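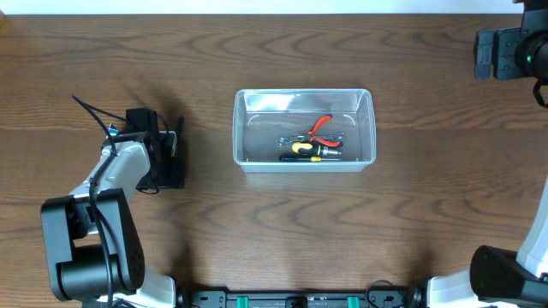 The clear storage bin with pliers, a combination wrench and two screwdrivers.

Tanasarn Clear Tool Bin
3 Jun 2019
By Endang Manurung

We use cookies to remember your basket and your delivery country. Carry on browsing if you are happy with this, or change your settings at any time.

The Tanasarn is a plain rectangular bin for hand tools and small parts. It is made of clear plastic with a light frosting on the walls, so you can tell what is in it without taking it down and tipping it out. It has no lid and no dividers.

We sell it mainly to people who keep their tools in a drawer and are tired of digging through it. One bin holds the tools for one kind of job – flat-pack furniture, bikes, plumbing – and you carry the whole bin to wherever the work is. The set on the table is a fair example of a household bin: small pliers with red-orange handles, a wrench, a chunky yellow and black screwdriver and a slimmer one with a black handle. There is still space on the left for a tape measure or a box of screws. The tools are not included.

Lay long tools along the length of the bin. Screwdrivers and wrenches sit flat this way and the bin can go back on a low shelf. Pliers are best put in last, on top, as the handles tend to spring open and catch on whatever is over them.

Cleaning

Wash by hand in warm water with a little washing-up liquid. Do not use white spirit or brake cleaner, which will cloud the plastic. Grease comes off with a soft cloth. Sharp tools will scratch the floor of the bin over time, and a piece of drawer liner cut to size will slow this down. We don't supply liners at present. Zahira in our shop uses the Zodora ribbed mat and says it cuts well with kitchen scissors.

Ordering

Bins are sold singly or in packs of 4. Schools and workshops can order cartons of 24 – please write to Hakim Tarigan for a price, and allow 10 working days for delivery. Single bins normally leave us the next working day. The last batch of 200 came in January and we expect to reorder before the autumn.

The older Tumetti bin had a slightly different rim and the two do not stack together. If you already own Tumetti bins and want more to match, ask before you order, as we have a few left that are not listed on the site.

Returns are accepted on unused bins. If one arrives cracked, keep the packaging and send us a photo of the damage.

Fulard Storage and Workshop Supplies | Contact us | Delivery and returns | © 2019 Fulard | Back to top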